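4. Wrist view and blur check
Do this after the Stetley driver is up and before any pick. Arm in slow mode, gripper clear of the table.

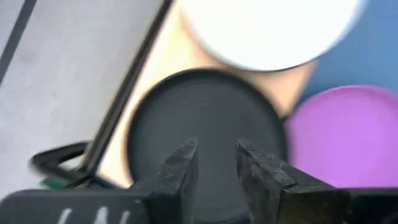
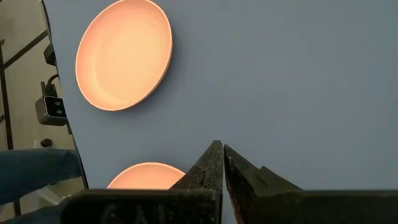 4.1 Open Plallcombe, Perception tab. Pick the wrist stream.
4.2 Set blur limit to 70. Anything under gets dropped — the planner waits for the next good one.
4.3 Jog slowly over the work area, 8 poses minimum. Stop fully at each, then Capture.
4.4 Fingertips must stay in view. Mask them (Tools, Self mask) or they get picked up as obstacles.
4.5 Save. Restart the planer node.

Note: if more than 13 captures drop in a row, lower jog speed first. Dont touch the limit.

CAUTION: keep arms and sleeves out of reach while jogging. E-stop in hand.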